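3.2. Recogida de demostraciones por teleoperación

La adquisición de demostraciones se llevó a cabo en la célula bimanual Dalsgaard, formada por dos brazos articulados montados sobre un bastidor metálico que rodea la superficie de trabajo. La operadora guía ambos brazos a distancia mediante un par de dispositivos maestros de cinemática equivalente, sin contacto directo con los objetos. Se descartó la guía manual de los brazos seguidores porque, en los ensayos preliminares de abril, la presencia de las manos en el área de trabajo ocultaba los objetos en las imágenes y alteraba las medidas de par en las articulaciones distales.

El conjunto resultante, denominado Skullport, comprende 741 episodios válidos. Cada episodio se inicia con una disposición distinta de los objetos sobre la mesa y finaliza cuando la operadora confirma la tarea con un pedal o cuando se agota el tiempo asignado. Las posiciones articulares, las aperturas de las pinzas y las imágenes se registran con una marca temporal común, gestionada por el programa de captura Fliduteo. La Figura 3 muestra la célula con ambas pinzas próximas al centro de la mesa, un cilindro verde inclinado junto a ellas y otros objetos de manipulación distribuidos por la superficie, entre ellos dos cilindros blancos, un guante de trabajo y varios recipientes de plástico transparente.
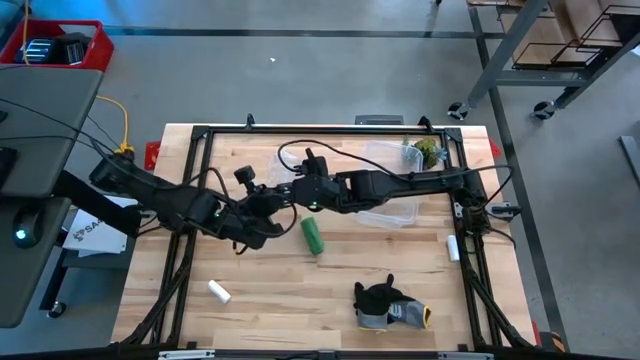 Figura 3. Célula bimanual Dalsgaard y objetos de manipulación.

3.3. Protocolo de demostración y criterios de exclusión

Las demostraciones fueron realizadas por dos operadoras, M. Amundsen y R. Zoëga, con experiencia previa desigual en el manejo de los dispositivos maestros. Antes de la recogida definitiva, cada una completó 15 episodios de familiarización que no forman parte del conjunto. El protocolo exigía mantener una pinza en posición de espera mientras la otra efectuaba la aproximación, salvo en las tareas de transferencia entre brazos, en las que ambos debían converger sobre el objeto. Esta restricción reduce la variedad de las trayectorias — un coste que se consideró aceptable — y facilita la segmentación posterior en fases de aproximación, agarre, traslado y liberación.

Se excluyeron los episodios con pérdida de sincronía entre los flujos de datos, así como aquellos en los que la operadora hubo de interrumpir el movimiento por proximidad entre los brazos. Los agarres fallidos seguidos de una corrección se conservaron y se etiquetaron por separado, con objeto de que la política aprendida dispusiera de ejemplos de recuperación. El etiquetado corrió a cargo de la operadora que no había efectuado la demostración; las discrepancias se resolvieron mediante la revisión conjunta de la grabación.

Las trayectorias se remuestrearon a una frecuencia uniforme y se normalizaron respecto al sistema de coordenadas de la mesa. No se aplicó suavizado a las señales de apertura de las pinzas, dado que en el estudio previo con la plataforma Verley dicho tratamiento desplazaba el instante de cierre y degradaba el agarre de piezas cilíndricas. La influencia de esta decisión se examina en la sección 4.1.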